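Wurngate picking cell returns to service after gripper maintenance

Wurngate has completed scheduled maintenance on the robotic picking cell at its Fakthorpe site, the company said in February. The cell moves single items between blue plastic bins and had reached its service interval of 200 operating hours.

Technicians replaced the pads on both gripper fingers, checked the wrist camera mount and recalibrated the closing force. Glossy bottles with square bodies were included in the checks, together with flat cartons.
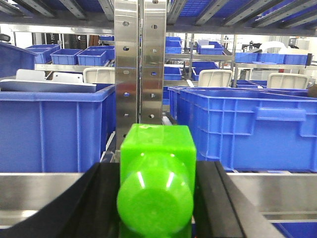
Closing force is now set separately for each item type. Under the previous arrangement a single value applied to all goods, and operators at Fakthorpe had reported that smooth plastic items could turn between the fingers during a move.

The service procedure was drawn up with Drotar, which supplies spare parts for the cell. It takes 60 minutes and covers 12 inspection points – among them the cable at the gripper, which must have enough slack for the arm to reach the floor of a deep bin. 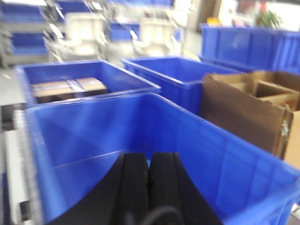 Godinho, which runs a similar cell, said the interval should be shorter where cardboard is handled daily, and that its own finger pads are changed every 14 days to keep dust from reducing grip.

Wurngate said it would retain the present interval and review pad wear at the next service.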